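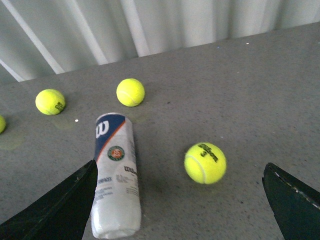 Issue 3, p. 2

Putting Balls Back in the Can: Speaker Notes
Yulan Kang, Wengate equipment staff session, August

Search this site Go

Print this page | E-mail this page

Opening. Subject is the repacking of practice balls into their original cans. State the scope early: pressure loss is covered in the Pruvost handout and will not be repeated. These notes deal with handling, sorting and storage at the bench.

A new can is sealed under pressure. Once the seal is pulled, the can is a sleeve. It keeps lint and grit off the felt and it keeps a set together. It does not restore anything. Say this twice, as the first question is usually on this point.

Bench setup. Hard, level top, wiped before use. Grit on the bench ends up in the felt and later on the strings. A smooth top also lets balls roll, so check the level before tipping anything out. If the bench at your site slopes, shim the legs.

Inspection order: seam first, then felt, then bounce. A seam that has opened at any point takes the ball out of the match set. Felt that has fluffed evenly is acceptable for drills. Bald patches are not. For bounce, drop from 100 inches onto concrete and compare against a fresh ball from the same type. Do not compare across types.

Next slide. Loading the can.
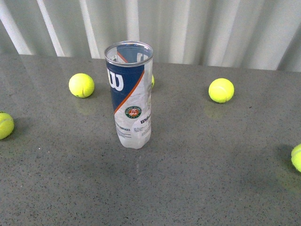

Anqi Zeng asked at the Rarley run-through whether a used can should be wiped out before reloading, and suggested a dry cloth on a dowel. Agreed, and added to the procedure. No solvent. Residue transfers to the felt, and the smell stays for weeks.

Loading upright: hold the can by the lower half, mouth up. Lower the first ball in; do not drop it. Air has to escape past the felt, so a new ball goes down slowly and a worn one faster. Pushing hard traps air under the ball and it will creep back up. Tilt the can slightly and let it settle. Run a finger around the rim before you start. Where the pull-top came away badly there can be a burr, and a burr cuts felt as well as skin.

Loading on the side: lay the can flat, mouth toward you, and feed the balls in by hand. Suitable for split or softened cans that buckle under downward pressure. Slower, and

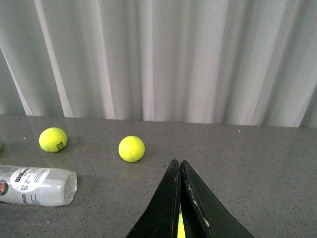

the can tends to turn unless the other hand stays on it. Rarley uses this method for the whole stock. Wengate uses it only for damaged cans. Either is fine if the site is consistent.

Keep like with like. Mixed sets are the main complaint from coaches. The printed mark on the ball is the reference; turn each one until the mark faces up and read it before loading. A ball with no legible mark goes to the drill basket.

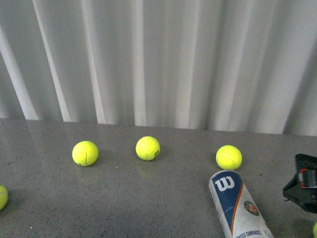
Storage follows directly from counting, so the count is done at the bench and never at the shelf. The Flotis shelf labels assume 3 balls per can, and a can holding 2 is logged as short. Spread the balls out before counting. A loose row across the middle of the table, as on the slide, is adequate, but look to the edges as well: the slide has one ball at the far left and a sliver of another in the bottom right corner, and both belong in the total. The can lying on its side almost up against the right-hand ball of the row should be moved clear before loading starts.

Shelf conditions: indoors, dry, away from heaters and exterior walls. Cans stored upright, lids on. Replacement lids are in the second drawer at Wengate. Rarley should order its own.

If time allows, demonstrate one upright load and one side load with the same can. Otherwise go straight to the log sheet and collect the short-can entries before the break.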